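Chapter 4
Gathering Examples, or How to Spend a Winter

By the end of this chapter you should be able to:
Say what an example is, and where one stops and the next begins
Draw up a collection plan that survives its first morning
Tell a bad example from a merely ugly one
Keep a log that a stranger could use

4.1 The part everyone skips

Most readers will have come to this book for Chapter 5, in which the machine learns something. We would ask you to wait. Everything in Chapter 5 depends on a pile of recorded examples, and somebody has to make the pile. If you are reading this as part of a course, that somebody is very likely you.

The Prerkasdale exercises, which we shall lean on for the rest of the book, began one November with a plan that fitted on a single sheet of paper. The plan said that an operator would guide a five-fingered hand through a set of small movements while everything was recorded: the joint positions, the commands sent, and the view from a small camera mounted by the hand. It allowed two weeks. The first usable set, known as Proso, was closed on 2018-01-30, and the sheet of paper is still brought out at parties.

What went wrong was mostly dull. Cables worked loose. Clocks disagreed. Two operators had quite different ideas of what "slowly" meant, and each was sure the other was showing off. None of this appears in the published account of the Rustad method, which you will find in the further reading and which makes the whole business sound like filling a kettle.

4.2 What the hand sees

It is tempting to think of a recording as a film of the task. A film has a director, who points the camera at the interesting part. A camera carried by the hand points wherever the hand happens to be pointing, and takes in a good deal of its own fingers on the way. 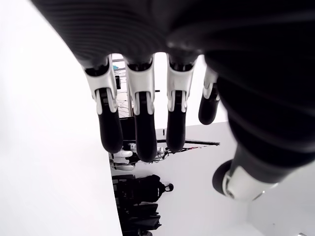
Figure 4.1 View from the hand camera, Proso set. Note how much of the picture is fingers and thumb, and that the room lies on its side.

Students meeting a view like Figure 4.1 for the first time usually ask whether it can be turned the right way up. It can, and you should resist. The learning system has no opinion about which way up a room goes. It does need the same turn applied to every example, and the surest way to manage that is to apply none at all. Tilt your head if you must.

A harder question is what to do about everything behind the fingers. People sit down. Coats and bags pile up. A system trained on a single tidy room may learn, with great diligence, to recognise the room. Our advice is to let the background vary in the ordinary way of things and to write down when it does. Cleaning up specially for the recording is the one habit we would ban outright, and it is always the keenest students who do it.

4.3 Where an example begins and ends

An example in this book is one attempt at one movement, from a resting pose and back to it. Seven movements were used at Prerkasdale. Each was recorded 30 times by every operator before anyone was allowed to look at the results, a rule brought in after one operator watched the first few and grew self-conscious.

The steps for a single example are these.

1. Bring the hand to the resting pose. If you are unsure whether it is at rest, it isn't.

2. Start the recording, then wait for the count of five. The wait feels foolish and will save you hours when you come to line up the clocks.

3. Make the movement once. Don't correct a poor start halfway through; finish it, poor as it is, and mark it as such in the log.

4. Return to the resting pose and stop the recording. Look at one still from the middle of it before you go on. You are checking that the fingers and thumb are in view and that the picture isn't black. Admiring it is optional.

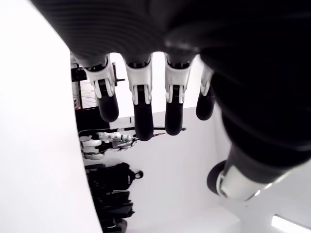 4.4 Bad examples and ugly ones

A bad example is one in which the record doesn't match what was done: the commands are missing, the camera has stuck, the log says movement three and the hand plainly did movement six. Bad examples go in a separate folder and stay there.

An ugly example is one in which everything was recorded faithfully and the movement was clumsy. Keep these. The Veltel workbook suggests throwing out any attempt that would embarrass the operator, and a set gathered along those lines contains a hand that has never once been in trouble. Such a hand will have no idea what to do when trouble arrives, usually in front of visitors.

A patch of glare, or a bright wall with no detail left in it, makes an example ugly at worst. Note it in the log and carry on to the next attempt.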